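Progress report to the Hedegaard board, 27/05/2022
Peelable label adhesive, Urnton works
Prepared by Baldur Briem

Where we are

The board asked for a label glue that holds firmly on a cardboard carton and comes away cleanly from a glass jar. After the spring's work we have one that does the first very well. On glass it also does the first very well, and the second only with a scraper.

We coated 3,000 metres on the Urnton line in 3 batches. The first two ran without trouble. The third oozed at the edges of the roll and stuck itself to the slitter, so at least we know it bonds to steel. I have put the slitter blades under running costs and would be grateful if they stayed there. 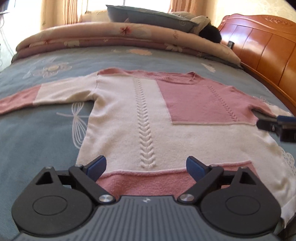
Sweater in cream and dusty pink, laid out flat.

Peel tests

Hokville tested 100 jars from batch two after a week in the cold store. Most labels came off in one piece, which is better than in March. The rest left a grey film that took warm water and some language. Plumness has sent a softer resin that ought to help, although their data sheet is mostly about how pleased they are with it.

Warm storage is still the weak point. Above 30 degrees the glue creeps and the labels slide down the jar – slowly, but in company.
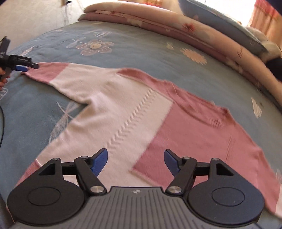 Money and next steps

We are 300 pounds over on materials, nearly all of it release liner. The rest of the budget stands as agreed. In June we will coat a short run with the Plumness resin and repeat the jar test, this time with the warm cupboard set properly. I would also like a decision on whether "clean" means clean to the eye or clean to the finger, as Hokville and I have been marking to different rules.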